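QUINTANA, 6/2/26 – The Wakov Home Repair Library is opening a second location this summer, and everybody in town is invited to come in, look around and borrow something! The new branch will take over the former Lorken paint and hardware store on Peduvden Street, which has been empty since the store moved out to the highway. It will hold 700 tools and household items when the doors open, and every one of them can go home with a library member for up to two weeks at no charge.

For those who haven't visited yet, the repair library works a lot like the book kind. You sign up at the front desk with proof of a Quintana address, you pick out what you need, and you bring it back when you're done. People come in for drills, tile cutters, stud finders, pipe wrenches, sewing machines, carpet cleaners, extension ladders and (every single spring, without fail) the post-hole digger, which has a waiting list longer than any other item in the building.

The first location opened five years ago in the basement of the old grange hall with a few shelves of donated hand tools. It has been bursting at the seams for quite a while now. Ladders lean in the stairwell, the tile saws share a closet with the folding chairs, and there has never been a good spot to try anything out before taking it home. The Peduvden Street building fixes all of that, with a wide loading door at the back, parking on two sides and a big, bright front room where the Lorken paint counter used to be.

What we're most excited about is the new room-by-room lending collection. We've heard from a lot of renters over the years who want to make a plain kitchen or a tired bathroom feel like their own but can't make permanent changes. So along with the power tools, members will be able to borrow wallpaper sample books, tile sample boards, paint fan decks and small organizing pieces to test at home before spending any money. Try a bold pattern for a week and see if you still like it over breakfast. Find out if that hanging shelf fits next to the sink. If it doesn't work, bring it back and try another one.
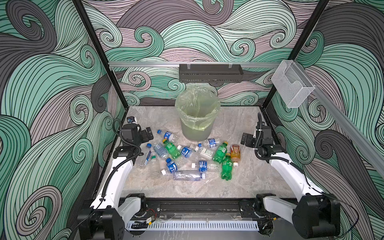
Swirling panels in mint, mauve and charcoal with a gray marble-patterned surface and a hanging perforated metal basket.

The patterns in the collection run from very quiet to very loud, and the staff has been having a great time arguing over favorites. There are stripes, florals, terrazzo looks, a plaid that divides the room and a whole book of nothing but greens. Marble patterns get asked for more than anything else, especially for countertops and vanity tops, so those will have a shelf to themselves near the front desk.

Classes are growing too. The grange hall could seat a dozen people if they were all friendly with each other, and nearly every session filled up. The new building has a proper classroom with workbenches and good light, and we'll be offering 48 classes in the first season. The list includes patching drywall, replacing a faucet, hanging wallpaper around corners and windows, sharpening kitchen knives, rewiring a lamp, hemming curtains and getting a stuck window to open again. There's an evening series for first-time homeowners and a daytime series for older kids who want to build a birdhouse or fix their own bikes. All classes are free for members, with a small materials fee for a few of them.

Last year the library made almost 401 loans a month, and a good share of those went to people who had never used the tool before. That makes us very happy! Every item goes out with a printed card in everyday language that covers how to set it up, how to clean it and what to do if it stops working. The cards have become popular enough that people ask to keep them, so the new branch will have extra copies by the door.

The grange hall location is staying open. It will keep the garden and yard equipment, including the post-hole digger, the tillers and the two apple presses that come out each fall. Members can use one card at both places and return items to either one, except for ladders and anything with a gas engine, which need to go back where they came from.

We'd also love your help filling the shelves. Clean, working hand tools are always welcome, and the wish list right now includes clamps of any size, levels, caulk guns, wallpaper brushes and seam rollers, and a second steam cleaner. Please don't leave donations outside the door. Bring them to the grange hall desk during open hours and someone will check them in with you.

The first season of classes runs through November, and sign-up sheets are out now at the grange hall desk. Opening day at Peduvden Street will be announced on the sign out front as soon as the shelving is finished. There will be lemonade, a knife-sharpening table and a swap box for leftover tile, so save your odds and ends.

About the Wakov Home Repair Library
The Wakov Home Repair Library lends tools and household equipment to residents of Quintana and teaches hands-on repair classes for all skill levels. Membership is free and open to anyone 18 or older with a local address. Younger borrowers can share a card with a parent or guardian.

Media contact: Wakov Home Repair Library, front desk, grange hall location, Quintana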